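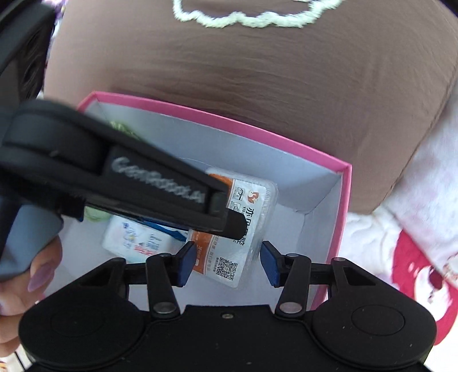

Section 4: Filling the Box

Before you start, read this section to the end. It is shorter than the time you will spend unpacking and starting over, which is what most people do instead.

The Drellar Gift Box comes to you assembled and empty. What goes in it is your business. How it goes in is ours, at least until the lid is on.

4.1 What you need

An open Drellar box, any rim color
Your small items, in whatever packets they came in
One sheet of tissue or filler
The card slip from the lid pocket
A clear table and decent light

You do not need tape. If you find yourself reaching for tape, go back to 4.3.

4.2 Sorting the items

1. Put everything you intend to pack on the table, outside the box. Everything includes the thing you are planning to add at the last minute.

2. Leave plastic-wrapped items in their wrap. The wrap keeps crumbs, glitter and stickers off the white floor of the box, which shows all three with great enthusiasm.

3. Turn each packet over and find the side with the name or picture on it. This is the face. If one side has a cartoon and the other has a paragraph of small print, the cartoon is the face.

4. Make two groups, flat and puffy. Flat packets hold their shape when you let go of them. Puffy packets have air in them and opinions about where they would like to be.

5. Set aside anything longer than 160 mm. It will not fit flat, and bending it will not be appreciated by whoever opens it.

Note: If a label carries a QR code you want the recipient to scan, keep it smooth. A code folded across the middle is a small abstract print.

4.3 Packing

1. Place the box on the table with the lid off and the long side facing you.

2. Lay the filler on the floor of the box. One sheet is enough. Two sheets raise everything above the rim, and then you will be looking for the tape.

3. Start at the left wall with the flat packets, face up. Rest each one on the floor or on the packet before it.

4. Put the puffy packets in the middle. Lower them in by the edges and let go. A packet that settles at a tilt is fine, provided the highest corner stays below the rim.

5. Fill the corners last, with the smallest items. Strips and folded decorations belong along the walls, where they can also stop the rest from sliding.

6. Look straight down into the box. Every face you care about should be at least partly visible. Lift and shift one packet at a time until it is.

7. Run a flat hand across the rim from one end to the other. If your hand catches on something, so will the lid.

Caution: Do not press down on sealed, air-filled packets to make room. They hold up well until they don't, and the contents travel.

Caution: Long fingernails and thin plastic wrap do not get along. Pick packets up with the pads of your fingers. This is also kinder to the nails.

Caution: Maximum load is 100 g for each side handle. The handles are decorative in every sense that matters. Carry the box from underneath.

4.4 The card slip

1. Write the slip before you close the box. Ink needs time to dry, and the underside of the lid is happy to take a copy.

2. Place the slip on top, writing side up, clear of the rim.

3. If you are sending several boxes, check that the slip matches the box. We have no procedure for fixing this one afterward.

4.5 Closing the lid

1. Hold the lid level above the box and line up the corners.

2. Lower it evenly until it stops. You should feel it meet the rim on all sides.

3. If one corner stands up, take the lid off and repeat 4.3, step 7. Leaning on the corner is not a step.

4. Turn the box a quarter turn and check again.

4.6 If something is wrong

The lid springs back up. A puffy packet is too high. Move it to the middle, or eat it.

Everything slides to one end. Too little filler, or too few items. Add whichever is cheaper.

The rim has a mark on it. Wipe with a dry cloth. Solvent removes the mark and then continues with the color.

You have one item left over. This is normal. See the Wiston small pouch, part 39, in the accessories list.

Replacement lids and filler sheets are ordered through Stodthorpe; the form is at the back of this guide. Allow one lid per box.

Section 4 revised 3/10/21. Replaces the earlier version, which recommended tape.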